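Kettler bench

The Kettler bench is a two-armed robotic workstation used at the Minik stationery works in Vomamthorpe, where it makes up desk sets by putting pens and markers into cups. It was installed in March, and is one of the liveliest examples of small-scale automation in the town!

Operation

Its two arms share a plain white table, each ending in a black two-finger gripper. One can deal with the cup while the other sees to whatever goes in it, a division of labour that packers had always managed with their own two hands.

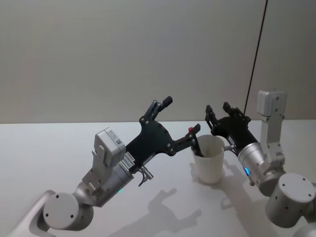

Both arms at work around a white cup.

Wide-opening jaws let the same gripper take a slim pen or a fat marker, so there is no stopping to change tools. Staff set the order of moves and can alter it between batches, sometimes 7 times in a shift.

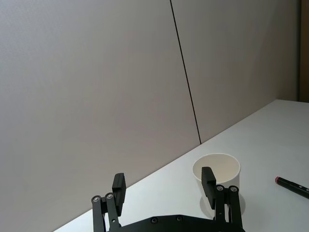
Effect on staff

Hand packing at Minik meant up to 200 sets a shift for each worker, and sore wrists were a common complaint. Henrike Lindemann, formerly a packer, now plans the batches and trains newcomers on the bench (a course of 2 days). Lovely Ignacio moved to checking finished sets, and has called the change "the best thing to happen to my hands in years". 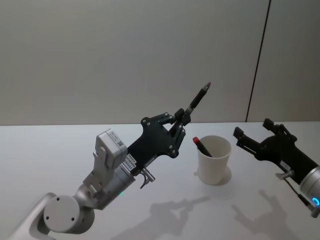
A pen held in the left gripper, with a red-capped one in the cup.

Not everyone was won over at first, and packers pressed for written terms on retraining and pay. A second bench is planned for the firm's Broltcombe site, which employs 75 people.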